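4.2 Comparaison des deux jeux de doigts sur objets souples

Les objets rigides de la section précédente séparaient assez mal les deux configurations. Nous avons donc repris la comparaison avec des textiles, et les écarts deviennent enfin lisibles ! La pince portative est la même dans les deux cas ; seuls changent les doigts, désignés ci-après par Clirnel (profil droit, bord rigide) et Plenitz (profil anguleux, bord interne souple). La caméra grand angle, son réglage d'exposition et la chaîne d'estimation de pose Andari restent identiques d'une série à l'autre.

La tâche consiste à saisir un tissu froissé posé dans un récipient ouvert, à le soulever au-dessus du bord, puis à le déposer sur le plan de travail. Elle paraît simple, mais elle réunit deux difficultés qui nous intéressent beaucoup. Le tissu n'offre aucune prise géométriquement stable, et la paroi du récipient limite l'angle d'approche des doigts. Chaque opérateur froisse lui-même le tissu avant l'essai, sans consigne de forme – nous tenions à cette variabilité, quitte à perdre un peu en reproductibilité. Au total, 296 démonstrations ont été enregistrées, dont 27 écartées pour perte prolongée du suivi.

L'ouverture de la pince est déduite de la distance entre les marqueurs carrés noir et blanc qui accompagnent les doigts. Ce choix évite un codeur supplémentaire et allège nettement l'outil. Il suppose en revanche que les deux marqueurs demeurent visibles jusqu'à la fermeture, ce que l'optique très large permet au prix d'une forte distorsion en périphérie.

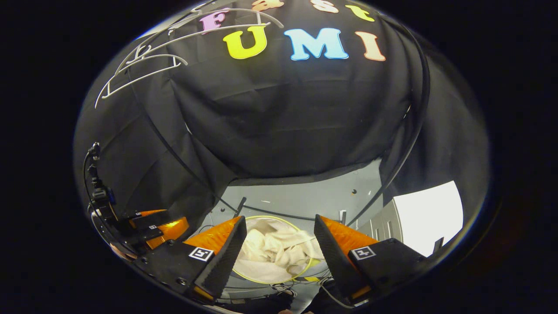 Figure 7. Vue de la caméra embarquée en phase d'approche. Le tissu crème se trouve dans le récipient à bord jaune, entre les deux doigts à partie supérieure orange. Les marqueurs servent à l'estimation de l'ouverture.

La figure 7 illustre bien la richesse de ce point de vue. Les doigts et l'objet occupent le bas du champ, tandis que la toile noire drapée sur une armature et ses grandes lettres colorées « Fast UMI » remplissent la partie haute. Nous avions d'abord craint que cette toile, sombre et peu texturée, ne pénalise la localisation visuelle. Les lettres fournissent pourtant des contours francs, et leur contraste avec le fond s'est révélé précieux lors des mouvements lents. Le panneau blanc très lumineux, à droite, pose davantage de problèmes : il sature une partie du champ et réduit le nombre de points d'intérêt exploitables de ce côté. Un passage à 60 images par seconde, avec un temps de pose plus court, a limité le phénomène sans le supprimer.

Sur la prise elle-même, le bord souple des doigts Plenitz change vraiment le geste. Les opérateurs pincent un pli saillant et remontent aussitôt, alors qu'avec Clirnel ils cherchent presque toujours à descendre plus bas pour rassembler davantage de matière. Nous avons relevé 19 glissements pendant la levée avec Clirnel, contre huit avec Plenitz, pour un nombre comparable d'essais. La plupart surviennent au franchissement du bord du récipient, lorsque le tissu frotte contre la paroi.

Les politiques entraînées sur ces données reproduisent cette différence de stratégie, ce qui nous a agréablement surpris. Transférée sur le bras Wan, la politique Plenitz conserve une approche courte et haute, avec peu d'hésitations avant la fermeture. La politique Clirnel descend davantage et heurte parfois la paroi. L'effet de la hauteur du récipient est traité séparément en section 4.3.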